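Lonberg District Library Network - Staff Forum
Board: Facilities and Equipment
Topic: Proposed seven-year service life for public desktops
Started 2 June 2023

Posted by: E_Bianchini_Central

Colleagues,

The Equipment Office is preparing its recommendation on the service life of desktop computers in public reading rooms. The present rule, adopted when the Festetti branch opened, retires every desktop at the end of its fifth year regardless of condition. The Office proposes to move to seven years, with one inspection and one upgrade in the fifth year.

The network has 600 public desktops across its branches. Under the present rule a large share of them would fall due for replacement in the coming budget year, and the estimates we hold exceed the amount allotted. The question for this board is whether branches can support older machines for two further years, and on what terms.

An upgrade under the proposal would consist of added memory, a solid-state drive where one is not already fitted, and a processor change on those models where the existing socket accepts a faster part.

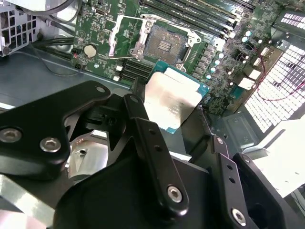 Machines that fail inspection would be retired as they are now. Machines that pass would receive a new asset label and return to the same desk where possible. Branch managers would be asked to accept that a reading room may contain two or three different models at once, which the present rule was written to avoid.

Comments are requested before the draft goes to the Director in July. Please state your branch and confine remarks to public desktops. Staff laptops are under separate review.

Ettore Bianchini
Equipment Office

Posted by: orora_branch_desk

Orora branch supports the proposal in general. Our reading room is used mainly for job applications, tax forms and printing. The machines we have are adequate for all three. When patrons complain, they complain of the printer queue and the one-hour session limit.

We would ask that the inspection take place outside the school term. Last year four desks were out of use for nine working days during examinations, and the front desk received the complaints.

Posted by: Bouzid_RefDesk

I must record an objection on behalf of the Bouzid branch.

The proposal treats the cost of a desktop as the price of the desktop. Our experience is that an older machine costs staff time, and that this time is charged to no account anyone reviews. In the last reporting year this branch logged 52 calls on machines in their fifth year. Each call required a member of the reference staff to leave the desk, move the patron, restart the session and complete a form. If the service life is extended, those calls will continue for two more years and the saving will appear in the Equipment Office budget alone.

I would also question the processor change. A faster drive is noticed by patrons at once. I doubt that a processor is noticed by a person filling in a web form.

Posted by: E_Bianchini_Central

Thank you for the figure from Bouzid. May I ask how many of the 52 calls concerned hardware? The form does not distinguish a failed machine from a patron who has forgotten a card number.

Posted by: Bouzid_RefDesk

The form does not distinguish them, as you say. That is a fault in the form, which was issued by your office. By my own reading of the notes, a little over half concerned slow starting or a frozen screen. I will not claim more precision than that.

Posted by: P_Rostami_Workshop

Pejman Rostami, Technical Services.

I wish to respond to the point about processors, as the workshop asked for that item to be included.

Reference Desk is correct that the drive makes the largest difference in daily use. Where the budget permits only one change, it should be the drive. The processor change is intended for a narrow group: the machines at Festetti and Lonberg Central that run the map viewer and the newspaper archive. Both programs are demanding, and patrons using the archive often have many page scans open together. On those desks the change is justified. On a catalog terminal it is not, and the workshop does not propose it.

For the information of branch managers, the procedure on a desktop tower is as follows. The side cover is removed with the machine unplugged. The cooler is taken off and the old paste is cleaned away. The retention frame over the socket is released and lifted, and the old processor is removed. The replacement is lowered straight down with its alignment marks matched to the socket, without sliding or pressing. The frame is closed, fresh paste is applied, and the cooler is refitted.
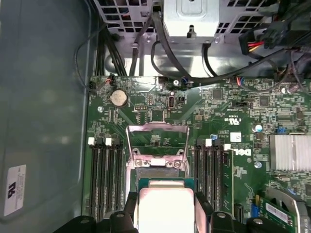 Dell desktop tower, retention frame open and a processor held over the board.

The contacts in the socket are the weak point. A bent contact usually means a new motherboard, at which stage the machine is no longer worth keeping. For this reason the work should be done at the workshop bench and not in the branch, however willing the branch may be. I also request that no compressed air be used on an open socket. Clean gloves or bare dry hands are both acceptable provided that the technician is grounded.

Before any processor is ordered, the firmware version of the machine must be recorded. Some boards will accept the part physically and will not start with it until the firmware has been updated. The update must be completed while the old processor is still fitted.

Posted by: festetti_mgr

Festetti branch. We have read the above and have two questions.

First, will the machine keep its current disk image, or will the branch need to reinstall the reading software for patrons with low vision? The last reinstallation lost every saved magnifier setting and we were without the service until the vendor returned our call.

Second, what becomes of the retired machines? At present they are stacked in our back corridor. There are towers there from the previous cycle with no collection date.

Posted by: P_Rostami_Workshop

To the first question: where only memory or a processor is changed, the image stays as it is. Where the drive is changed, the workshop will clone the old drive and keep it for six weeks. Please send me the name of the reading software so that its license can be checked before cloning.

To the second: disposal belongs to the Equipment Office.

Posted by: E_Bianchini_Central

The collection from Festetti was requested and the contractor did not attend. I will raise it again. Managers with machines awaiting collection should send me the asset numbers. Drives must not be removed by branch staff.

Posted by: circulation_north

I wish to offer a different view from that of Bouzid, although I accept that the staff time is real.

We moved to a uniform room of new machines two years ago. The calls did not stop. They changed in kind. Patrons could not find the power button, the headphone socket had moved to the other side, and the new keyboards were disliked by nearly everyone over sixty. There is a cost to replacement that is likewise charged to no account. A room that stays the same is of value to people who come every morning and sit at the same desk.

Posted by: Bouzid_RefDesk

I do not dispute it. I would only observe that patrons become used to a new keyboard in a month, while a slow machine becomes slower.

My branch would withdraw its objection on two conditions: that a machine with more than three hardware calls in a quarter be retired regardless of age, and that the call form be corrected so that this can be counted.

Posted by: orora_branch_desk

Orora would support the first condition. On the second, please do not make the form longer. One box marked "hardware" would be sufficient.

Posted by: accounts_payable_LC

A procedural note. Parts and whole machines are charged to different lines. Under the purchasing rules, a single order of parts above $1,229 requires written quotations, whereas whole machines are bought under the existing agreement and need none. If the workshop intends to buy processors and drives in small lots through the year, each lot may fall under the limit, but the auditors have objected to that practice before. I would advise one order, quoted properly, placed early.

Posted by: P_Rostami_Workshop

Understood. The workshop can produce one consolidated list once the inspection results are known. It cannot do so earlier, as the number of machines that will pass is not known. I would ask for a small reserve of memory modules to be exempt, since a failed module otherwise leaves a desk out of use while quotations are collected.

Posted by: accounts_payable_LC

A reserve can be held as stock if it is listed and counted at year end. Please send the quantity.

Posted by: E_Bianchini_Central

The following changes will be made to the draft.

The processor change is limited to desks running the map viewer or the newspaper archive.
A machine with more than three hardware calls in one quarter is retired at any age.
The call form gains one box for hardware.
All work inside the case is carried out by the workshop.
Inspections are scheduled outside the examination period.

The question of uniform rooms remains open. Bouzid and Festetti prefer that each room hold a single model. North and Orora have no preference. I will put both options to the Director with the cost of each.

Posted by: festetti_mgr

For the record, Festetti's preference is for a single model at the desks used with the reading software. We have no view on the remainder of the room.

Asset numbers for the corridor have been sent.

Posted by: E_Bianchini_Central

Noted and received. The draft will be amended to show it.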